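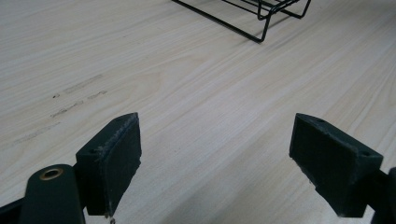 # Drovier-Mesa: demostraciones de manipulación con pinza de mano

Conjunto de demostraciones humanas registradas con una pinza de mano instrumentada, sin brazo robótico durante la captura. Está pensado para entrenar políticas de imitación que después se ejecutan en un manipulador con dedos de la misma geometría. Esta ficha cubre la versión 0.6, que sustituye a la 0.5 y no es compatible con sus índices.

## Resumen

| Campo | Valor |
|---|---|
| Episodios | 573 |
| Tareas | 6 |
| Puesto de captura | Skonstead, mesa B |
| Modalidades | vídeo RGB, apertura de la pinza, pose estimada |
| Idioma de las anotaciones | español |
| Formato | un directorio por episodio, índice en Parquet |
| Mantenimiento | grupo de datos de Boveck |

## Tareas

Los nombres entre paréntesis son los valores del campo `tarea`.

- Acercar la pinza abierta a una rejilla de alambre y agarrarla por una varilla (`rejilla_agarre`).
- Desplazar la rejilla sobre la mesa sin levantarla (`rejilla_arrastre`).
- Colocar un plato en posición vertical en la rejilla (`plato_colocar`).
- Retirar el plato y dejarlo plano sobre la mesa (`plato_retirar`).
- Pasar un paño doblado de un lado a otro de la mesa (`pano_mover`).
- Enderezar un vaso volcado (`vaso_enderezar`).

`rejilla_agarre` y `rejilla_arrastre` comparten la fase de aproximación. Si se entrena una sola política para ambas hay que condicionarla con la instrucción de texto, porque los primeros fotogramas no permiten distinguirlas.

## Montaje

La cámara va fijada a la pinza y mira hacia los dedos. Con la pinza abierta, las dos almohadillas ocupan la parte inferior de la imagen y queda superficie de mesa visible entre ellas. La mesa es de madera clara, con veta marcada; la rejilla es de varilla negra y fina. La luz llega desde arriba y produce una zona más brillante sobre la madera, además de sombras suaves junto a los dedos.

Los dedos son de color verde muy oscuro, casi negro. El juego usado en toda la versión 0.6 es el mismo y presenta desgaste en los bordes superiores de ambas almohadillas, con pequeñas motas y fibras claras. No se ha retocado en las imágenes. Quien segmente los dedos por color debe tener en cuenta que ese reborde queda fuera de un umbral ajustado solo al tono oscuro.

## Protocolo de captura

1. Calibrar la apertura: cerrar del todo, abrir del todo, confirmar los dos extremos en el visor.
2. Situar los objetos según la hoja de disposición de la tarea.
3. Iniciar la grabación con la pinza abierta y sin objeto.
4. Mantener la posición hasta que el estimador de pose indique estado `estable`.
5. Ejecutar la tarea a velocidad continua. Las correcciones están permitidas; las pausas largas, no.
6. Soltar el objeto, retroceder y detener la grabación.

Cada sesión se limita a 40 episodios. Al terminar la sesión se repite el paso 1, y si los extremos de apertura difieren de los iniciales se marca la sesión completa con `revisar_apertura = true`.

Las marcas grises de la madera forman parte del fondo y no se limpian entre episodios. La norma se adoptó después de comprobar que en la 0.4 una superficie recién limpiada permitía predecir el inicio de sesión a partir de un solo fotograma.

## Estructura de archivos

```
drovier_mesa/
 indice.parquet
 episodios/
 000001/
 rgb.mp4
 apertura.csv
 pose.csv
 meta.json
 hojas_disposicion/
 particiones/
 entrenamiento.txt
 validacion.txt
```

### Campos de `meta.json`

| Campo | Tipo | Descripción |
|---|---|---|
| `episodio` | entero | identificador único, no reutilizado entre versiones |
| `tarea` | cadena | uno de los valores indicados arriba |
| `instruccion` | cadena | orden en lenguaje natural |
| `sesion` | cadena | código de sesión, sin datos del operador |
| `exito` | booleano | juicio del anotador sobre el estado final |
| `revisar_apertura` | booleano | deriva detectada en la calibración de cierre |
| `pose_valida` | booleano | el estimador no perdió el seguimiento |

`apertura.csv` está normalizado entre 0 (cerrada) y 1 (abierta). `pose.csv` usa como origen la primera muestra marcada como `estable`, no el borde de la mesa.

## Anotación

La instrucción se redacta después de ver el episodio completo. Se admite variación léxica («coge la rejilla», «agarra el soporte negro»), pero no referencias a objetos fuera de la vista inicial. El éxito se decide con los últimos fotogramas y lo revisa una segunda persona cuando el objeto queda parcialmente oculto por los dedos.

Los episodios fallidos se conservan. El cargador los excluye por defecto; para incluirlos:

```python
from drovier import Mesa

ds = Mesa("drovier_mesa", particion="entrenamiento", solo_exito=False)
```

## Particiones

Se divide por sesión, nunca por episodio. La partición oficial asigna 400 episodios a entrenamiento y el resto a validación. No hay conjunto de prueba: la evaluación prevista se hace en robot físico, con el protocolo Jafarzadeh, documentado en su propio repositorio.

## Limitaciones conocidas

- Un solo puesto y una sola superficie. No cabe esperar generalización a mesas oscuras sin datos adicionales.
- Las varillas finas se pierden al reducir la imagen de forma agresiva. Conviene revisar visualmente la salida del preprocesado antes de entrenar `rejilla_agarre`.
- Cuando la rejilla queda en la parte superior de la imagen puede aparecer solo su parte baja. El recorte central cuadrado agrava el problema en cámaras de campo ancho y no está recomendado.
- El brillo sobre la madera reduce el contraste de la veta, y el seguimiento visual dispone allí de menos puntos. Filtrar por `pose_valida` antes de usar las trayectorias.
- No se registra fuerza de agarre.

## Cambios respecto a la 0.5

- Origen de pose trasladado a la primera muestra estable.
- Nueva tarea `vaso_enderezar`.
- Eliminado el campo `operador`.
- Corregido el signo de la apertura en las sesiones de mayo, que estaba invertido.

## Uso y licencia

Uso interno y de investigación. La redistribución de los vídeos requiere autorización de Boveck; los índices y las hojas de disposición pueden compartirse sin restricción. Los errores de anotación se notifican en el gestor de incidencias con la etiqueta `datos`, indicando episodio y versión.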